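Packing and Small Storage, Unit 4 notes: The Open Bin

Malto Evening Program, Home Organizing I
Handout revised 6/22/18

Hi again everybody. These are my notes from the open bin session, typed up a little more neatly than what I scrawled on the board. If you missed class, read the whole thing and do the exercise at the end. If you were there, skip to the part on soft packaging, which I rushed through (sorry, I saw the clock).

Where we left off

Last unit was drawers, and I asked you to empty one drawer at home and write down every single thing in it. I loved these! The winner was a kitchen drawer in Jinport that came to 864 items, mostly twist ties and loose screws. The second-place drawer had 845, and I'm told the two households are now in touch. What I noticed reading them all is how much of the stuff was wrappers, pouches, refill bags, little sleeves that something else came in. Soft, slippery, half-empty things. They slide around in a drawer and end up jammed at the back, and that's pretty much why I teach the bin straight after the drawer.

What I mean by an open bin

A plain rectangular container with no lid. That's all. You want straight-ish sides, a flat bottom, and walls low enough that you can see what's in there while standing up. Rounded corners are nice because crumbs and dust wipe out of them in one pass. I like white or clear ones for beginners. Dark bins look great on a shelf and then you lose a black battery charger in one for a year (ask me how I know).

Lids are a whole separate argument and we'll have it in Unit 6. For now, no lids. A lid is one more thing to do with your hands, and in my experience the thing you were putting away ends up on top of the lid.

Setting up your table

Clear a table down to the bare surface before you start. Put the bin out in the middle where you can reach it from either side, well back from the front edge, and leave yourself open space in front for handling things. People always want to tuck the bin up against the wall or over in the corner, and then they're stretching for it and dropping things over the rim. If your table has a cable hole, keep small items away from it. I have personally fed a library card through one.
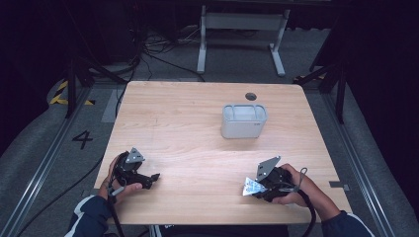 Go one piece at a time. I know it feels slow, and I know you can scoop up six things and dump them in, but a dumped bin is a drawer with higher walls. Pick up one thing, look at it, decide, put it in or put it aside. Most of you will find a rhythm after the first few minutes and then it goes quickly.

Soft packaging

OK, the part I rushed. Hard objects more or less stay how you put them. Crinkly plastic and foil don't. They spring open, they catch on the rim, they take up three times the room they should. A few things that help:

Press the air out first, flat against the table, with the side of your hand. Start at the closed end and push toward the opening.

Fold it to a bit less than the height of the bin, so it can stand on its edge. Standing packets can be flipped through like file cards. Flat ones make a stack, and you only ever see the top one.

Lower it in past the rim before letting go. If you drop it from above, it will unfold on the way down, every time.

Put the springiest packets in last, wedged between two that behave.

Somebody asked about clips and rubber bands. Fine if you have them, please don't buy any. The Gakotine workbook (page 12, for those who have the Gakotine and not the Dewan) has a whole chart of clip sizes and I'd cheerfully ignore it.

How full is full?

I stop when I can't slide my flat hand down one side. The Dewan reader gives a fancier rule using the volume of the bin, and if you enjoy that kind of thing, go for it. The flat hand works on a bin of any size and you always have it with you.

Exercise for next time

Choose one category of soft packaging at home. Tea refills, seed packets, sandwich bags, whatever you've got too much of. Clear a table, set out one open bin, and sort the category into it one piece at a time, standing everything on edge. Leave it where you'd normally use it for a full week and don't tidy it. Then write me half a page on what had flopped over, what had wandered off, and what got put in there that didn't belong.

Bring the bin with you if you can carry it. Bring the contents too, please, since last term I got a lot of very clean empty bins.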